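About Trellel

Home / About us / Who we are

Trellel is a cooking school. Small one. Soups, stocks, sauces, braises, the slow stuff. No cake decorating, no knife throwing, people do ask about the cake.

Started in a rented kitchen behind the Lostance building with two burners and a sink that drained when it felt like it. Noelia Benítez taught the first class, a chicken stock class, and most of the people in it signed up for the next one. She still teaches stock. Still the same handout, with the same coffee ring photocopied onto it.

We moved to Akbari Street in April, the year after. Bigger room, real ventilation, a walk-in we share with the bakery next door. Address is 133 Akbari Street, door on the left, not the glass one (that's the dentist). Buzzer says Sirach, which was the last tenant. We keep meaning to change it.

What we teach

Foundations is the main course. Ten evenings. Stock, clear soup, thick soup, the basic sauces, beans, braising, and then two evenings of fixing things that went wrong, which everybody says is the best part. Too salty, split, lumpy, thin, scorched on the bottom. You bring the problem or we make one for you.

Single evenings run in between. Onion soup. Gravy. Lentils four ways. Fish soup when the fish is decent, so check the board before you book it.

Teen course in the summer. Ages 13 to 17, mornings only, they eat what they make. Bring a container for leftovers, there are always leftovers.
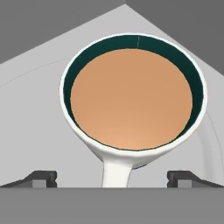

Trellel Cooking School | Soups & Sauces Department

Soups & Sauces is the oldest part of the school and still the biggest. Three teachers, one assistant, plus whoever is training up. The Bread & Dough people have their own page, see the menu. They also have there own oven schedule so please don't email us about it.

How a class goes

Doors open fifteen minutes early. Aprons on the hooks. Short talk at the front, never longer than it takes the onions to soften, then you cook. Two people to a station. Teachers walk around and taste everything, with a clean spoon each time, and will tell you if it needs salt. It usually needs salt.

We eat together at the end. Dishes after. Yes, everyone does dishes.

No experience needed for Foundations. We've had people who never boiled an egg next to people who cooked in hotels and both did fine. If you already make your own stock every week you can skip to Sauces 2, just write first and tell us what you've been cooking.

Allergies

Tell us when you book. Not at the door. We cook with butter, flour, cream, celery, shellfish and nuts in the same room and can't promise a seperate space. Vegetarian and vegan versions of nearly every class, same price, ask.

Prices and places

Foundations is $200 for the ten evenings, ingredients included. Single evenings vary, see the listing. Reduced places on every course for students, people out of work, and anybody over 70. No forms to fill in. Say so in the email and we take your word for it.

Cancel a week ahead and you get it all back. After that we'll try to move you to another date but can't always.

Gift vouchers good for a year. Longer if you ask nicely.

Teaching with us

We hire slowly. Most of our teachers took a course here first. If you want to teach, come assist for a term, paid, and see if you like saying the same thing about roux to a new group every night. Some people love it. Noelia reads the applications herself, so allow her a couple weeks.

Getting in touch

Email is best. Phone is extension 3014, goes to the kitchen, and if a class is on it will ring and ring. Leave a message with your name and which course. Mail goes through the slot at Akbari Street.

Parking behind the building after six. Bike rack out front. The elevator is small but it works, use it if you're carrying pots.

Page last updated 25 Aug 2020. Fall dates going up next week.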